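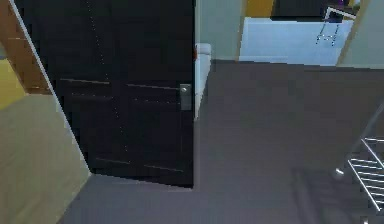 The door, half open, the way I found it on Tuesday.

So my aunt left me the apartment over the old Brastent piano store, and everyone in the family said the same thing, which was sell it. Sixty-three steps up from the street and no elevator! My aunt climbed them every day with her groceries until she was very old, and I had to stop on the second landing to pretend I was looking at my phone.

I'd only gone over to read the meter. Skoslow Electric had sent her a bill for $1,079 (she was dead, and had been for most of the period in question), and the woman on the phone wanted the number off the dial before she'd talk to me about anything else. Fine. I took the bus, I brought a flashlight and a sandwich, and I let myself in.

The dark door at the end of the hall was open. I'd shut it in October. I know I had, you have to lean your hip on it, and I'd had a bruise.

I said hello, like an idiot. Then I said it again in my aunt's voice, which is a thing I do, and I didn't care for how it sounded up there.

She used to rent that room out. The last lodger worked nights at the Magbanua bakery and paid her partly in rolls, and when he moved away she kept his shelf in the kitchen exactly how he'd left it. Mustard, one blue cup. I thought of him right away, standing there with my flashlight. He still had a key, probably. She gave keys to everybody - the mailman had one.

I went in. I'm not going to make a big thing of it, I just went in, and on the windowsill was a paper bag with the top folded over twice. Poppy seed. Still soft when I pressed one with my thumb.

Nothing else had been touched, as far as I could tell. The bed was made. Her Wusov radio was on the chair and it was turned down so low I'd taken it for the pipes - some man reading out the river levels.

I sat on the bed and ate a roll, and then I ate the sandwich too, because it had been a long bus ride. Around four I wrote down the meter number, 198 and then a lot of zeros, and washed the blue cup and put it back on his shelf with the handle facing out.

I left the radio on. I left the door open, too, and I haven't called anybody about selling.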